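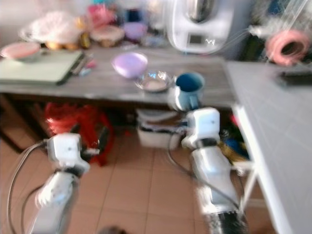

Illow opens orders for its two-armed kitchen helper

18 Nov 2025

I've been waiting for this one, so forgive me if I gush a little. Illow started taking orders this morning for the Rultarlow, the two-armed tabletop helper it has been teasing since January, and I got to spend most of a day with one in a real kitchen in Kimholm before the order page went up.

The pitch is pretty simple. You get 2 arms, a gripper for each, the base they ride on and a subscription to the task library, which has 40 jobs in it at launch. Most are the small stuff you'd expect – moving cups and bowls, clearing a spot on the table, passing you something you can't reach. There's no cooking, and Illow isn't promising any (good, because I wouldn't have believed them!).

What I liked best was how little we had to tidy up first. The table I watched it work at had a blue mug near the front edge, a glass bowl right beside it, a cutting board down at the left end and a whole crowd of household things along the back, and the arms went in among all that without anyone staging it for them. It's quicker than I expected too. The older kits I've tried made me want to go off and read a magazine between moves.

Tanko Okonkwo, who runs the home program at Illow, told me the team spent most of the year on crowded tables. "Everybody's demo has one cup on a clean desk," he said. "My kitchen has never looked like that, and I bet yours hasn't either."

Now the grumbles. Setup took us 15 minutes on the second try and a good deal longer on the first, mainly down to the pairing screen, which kept dropping one arm and finding it again. Glass still gives it trouble, and Okonkwo didn't pretend otherwise – there's an update planned for that, no date yet. I'd also like tidier cables. They hang pretty free along the arms, and with a dog in the house I'd be watching them all day.

Orders go through Akpan, which is handling delivery and repairs as well. Shipping starts in January, with the first batch going to people who were already on the waiting list. You can rent before you buy, with a 4 week minimum, and the rent comes off the price if you decide to keep it. Akpan says the library subscription is included for renters.

I've asked for a longer loan so I can try it in my own kitchen, and I'll post a full review once I've had it through a few weeks of breakfasts.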